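Budgeting for a Hand-Held Gripper Kit: Workshop Tips

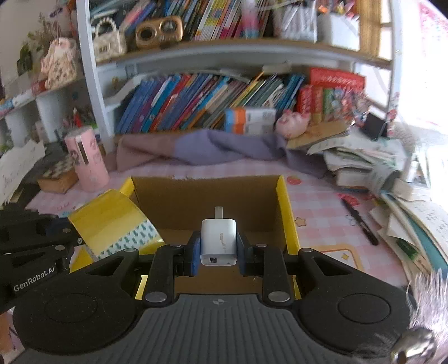

Isness Makers' Club — Equipment and Purchasing

Packing a charger into a cardboard box is a fair test job for a hand-held gripper. Run it before ordering anything. Use your own desk, with its usual tablecloth and papers, and your own parts.

Set the ceiling first. Ours was 3,000 for a pair, with 400 of that held back for pads, screws and cables. The Busten quote looked lower until shipping and spare fingertips were added. Berchtold included both.

Measure the smallest and largest items you intend to hold, then compare them with the jaw opening on the data sheet. Measure across the pads. Some sheets give the figure for bare fingers.

Price pads by the set. Plan to replace them after 40 hours of use and write the hours on a strip of tape inside the case lid. Hard plastic with rounded corners is a useful trial piece, and so is anything with a prong.

Check the pivots and screws before you sign for delivery. Ask which driver fits and whether screws are sold singly. Grurnero sells them only in bags of 50 — enough to share between two benches.

Allow for shelf space and charging outlets. A pair of grippers stored with the arms open needs a deeper shelf than the shipping carton suggests.

Put the order in before July if it has to come out of this year's budget. Quotes lapse, and a revised one goes to the back of the approval pile.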